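Pekside opens its teaching bench to robots that have never stocked a bathroom

RASTAU, September - Pekside has released its first set of household tidying demonstrations, in which a person steers two robot arms through the thankless job of putting toilet paper on a shelf. The release holds 2556 demonstrations, every one guided by remote control by an operator with a good chair and a fair amount of patience.

The task was chosen by Győző Csizmadia, who leads the demonstration program and has heard all the jokes. "A roll is light, it squashes and it falls over if you breathe on it," he said. "My mother could shelve a dozen while on the phone. We needed 191 tries before I'd show one to my colleagues."

Each run is recorded from the wrists of the arms and from a fixed viewpoint over the bench, so a learning system gets the close-up as well as the bigger picture. 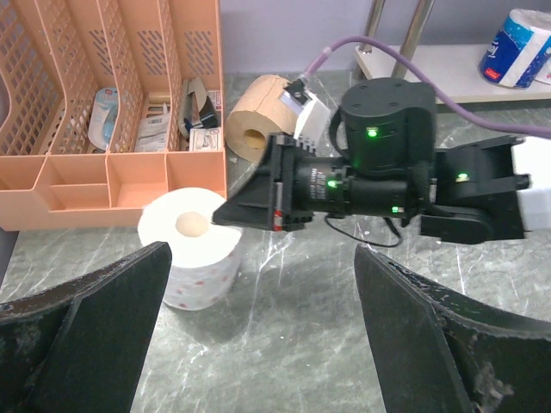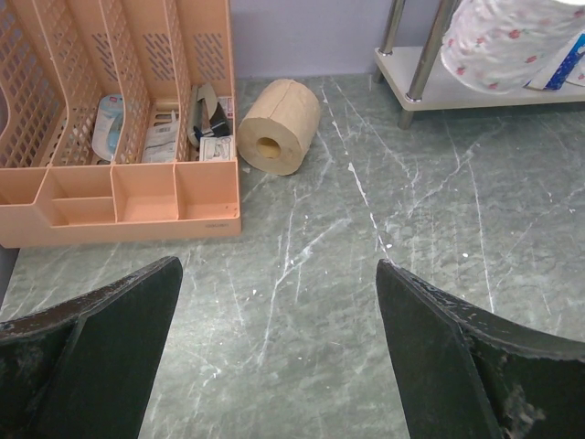
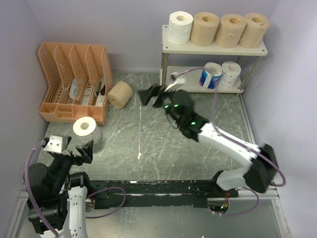
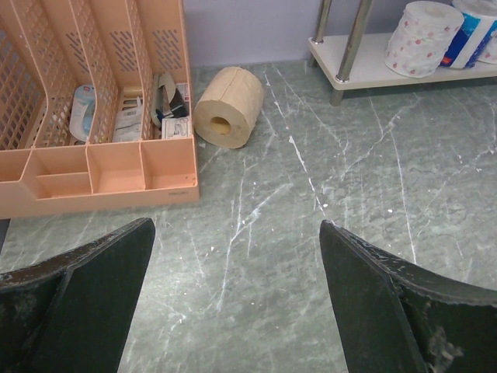
Views from the Pekside bench, with the peach-orange organizer and a brown roll lying on its side.

What operators learned

Operators train for 3 weeks before their work is kept. Most arrive confident and spend the first afternoon apologizing to a paper product. Levente Bárány, who runs the training, asks them to slow down near the shelf and to leave their recoveries in - a fumble followed by a decent save is worth keeping.

"People want to delete the embarrassing ones," Bárány said. "I'd keep those and delete some of the show-offs."

Availability

The demonstrations can be requested from Pekside by universities and small labs at no charge. A further 300, covering kitchen cupboards, are being prepared with Dronder, a neighbour down the hall with strong opinions about mugs.

Media contact: Takács Communications, for Pekside, Rastau. Phones are answered until 4 p.m.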